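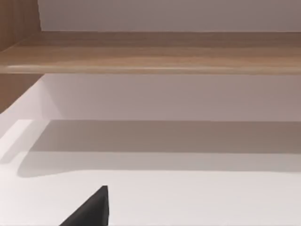
Murnen Hand Guide
Teaching handle and remote station for small arms

From Kimby. Ships with the Mindix recording software.

Most of the people who write to us already know exactly what they want their arm to do. They could show you in a few seconds with their own hands. What they don't have is a comfortable way of getting that motion into the machine, and after an afternoon with a keyboard and a page of joint angles they are ready to give up and do the job themselves. The Murnen Hand Guide was made for them, and we have grown very fond of it over the years.

There are two ways to work with it, and you can switch between them in the middle of a recording. In Lead mode you take hold of the handle, squeeze gently, and walk the arm through the task while it carries its own weight. In Remote mode you lift the handle off its collar, sit down wherever you like within cable reach, and the arm follows your hand. Many of our customers start in Lead mode for the big, easy moves and then go over to Remote for the last little bit, when their own elbow would otherwise be blocking the view.

Practicing in simulation first

Every Hand Guide comes with the Mindix practice rooms, and we do hope you will spend a while in them before you touch a real arm. The shelf room is a good one to begin with. It is a plain wooden shelf over a white surface, with a dark gripper finger coming up at the front, and there is nothing set out in it when you open it. You bring in your own objects from the side menu once you feel at home with the handle.

The shelf room teaches reaching under something, and that is harder than it sounds! People tend to come in too high. Watch the band of shadow that the shelf throws across the white surface: it is a handy guide to where the covered part begins, and if you get into the habit of slowing down as the fingertip comes up to it, you'll carry that habit over to real cabinets and real bookcases. Armindo Mendes, who runs our training days, has new users do nothing but slow approaches to the shelf until their wrist loosens up. He calls it scales, like on the piano, and he will not be hurried about it.

Demonstrations made in the practice rooms are saved in the same format as the ones from a real arm, so you can mix them in one project or keep them apart, as you prefer.

Recording a task

Press the green button to start and press it again to stop. A long press throws the last take away, no questions asked. You can also mark a moment with the thumb switch while you're moving - the instant of the grasp, say, or the point where you would like the arm to wait - and those marks show up on the timeline afterward, where they can be dragged, renamed or deleted.

A few things we've learned from customers, passed along for what they're worth:

Move the way you would if someone were watching and trying to learn. Small hesitations get recorded too.
Start each take from a slightly different place.
Stop when you get tired. Takes made with a sore hand are usually the ones you end up deleting.

What's in the box

Hand Guide handle with thumb switch
Quick-release collar and four screws
Tabletop rest for Remote mode
Cable, 9 feet
Mindix license for one computer
Printed getting-started booklet

Details

Handle weight: 205 grams
Saved takes per project: no set limit
Grip sizes: regular and small (please choose when ordering)
Controls: squeeze bar, green record button, thumb switch
Replay speed: adjustable, slow to full
Warranty: two years on the handle, one on the cable

The Patrício wrist

If your arm has the older style of round wrist plate, you will need the Patrício adapter ring, which we sell separately for $56. It goes on with the same four screws. Please check the plate before you order, since the two styles look very much alike from the front and we would hate for you to have to send one back. If you aren't sure, mail us a picture of the wrist from the side and we'll tell you which it is.

Ordering and training days

Handles in the regular grip are normally in stock. The small grip is made in batches, and the next batch is due in November. Orders placed before then will be filled in the order they came in.

Training days start at 9 in the morning and run until everybody has recorded at least one task they're happy with. Lunch is included. You are welcome to bring your own objects, and we encourage it - awkward ones especially. Write to the Kimby training desk with the make of your arm and what you'd like to teach it, and Armindo will write back with the open dates.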